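Cloths, tea towels and the rag pile - what works at our place

Sun 1 September

Quick one this week, spring clean is on and I've got 2 loads waiting. A few people asked about cloths after the April post on grease, so I've thrown together everything I do. No special order.

Biggest thing first. Sort before you wash. Cottons in one lot, microfibre in another, rags for the shed on their own.
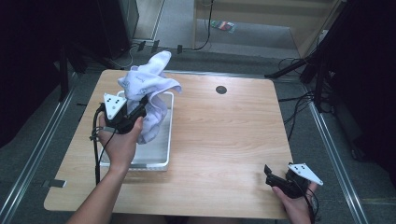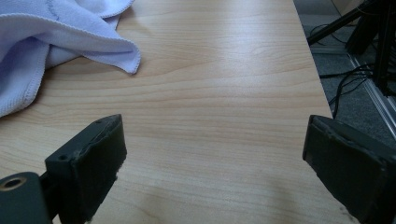
Microfibre hates fabric softener. Coats the fibres and then it just pushes water round the bench. Same with dryer sheets. If you've already done it, hot wash with a half cup of white vinegar, no powder, then again plain. Usually comes good. Not always.

Don't wash it with towels either, it grabs every bit of lint going and you'll be picking it off till Christmas.

Tea towels: hot as the label lets you. Mine go in at 60. Linen ones I pull out damp and fold while there's still some give in them, saves ironing. Who irons tea towels. (My aunt Elfriede Bühler does, and pillowcases, and hankies.)

Smelly dishcloths - soak in hot water and a good spoon of washing soda, half an hour, wring, wash. Hang them spread out over the tap or the oven rail. Scrunched up in the sink is how they got smelly in teh first place.

Turmeric. Sunlight. Wash it, peg it outside on a bright day, leave it. A couple of days if it's bad. Bleach turned mine pink so I wouldn't.

Candle wax on a tablecloth: freezer, crack off what you can, then brown paper and a warm iron. Keep moving the paper. Coloured wax leaves a stain, dab of metho for that but test a corner.

Wooden tables. Damp cloth, well wrung, go with the grain, then dry it straight off with a second cloth. Don't leave anything wet sitting on it overnight, you get that white bloom. If you've got the bloom already, try a bit of plain mayo on a soft rag, leave an hour, wipe. Sounds mad. Worked on my oiled one, did nothing for the varnished sideboard.

Oily rags from the workshop. PLEASE don't ball these up in a bin. Linseed ones can heat up and catch fire by themselves. Lay them flat outside on concrete, one layer, till they're stiff, or drown them in a tin of water with a lid on. Our neighbour in Vernora lost the end of a shed this way.

Cutting up old tshirts: take the seams off first, they scratch. Backs are better than fronts because of the prints. Flannelette sheets make the best polishing rags full stop, one old double gave me 31 and I'm still going thru them.

Storage, I use a shoebox on its side. Fold in thirds, stand them up, grab one.

More on oven racks next time if I get to it. Washing's beeping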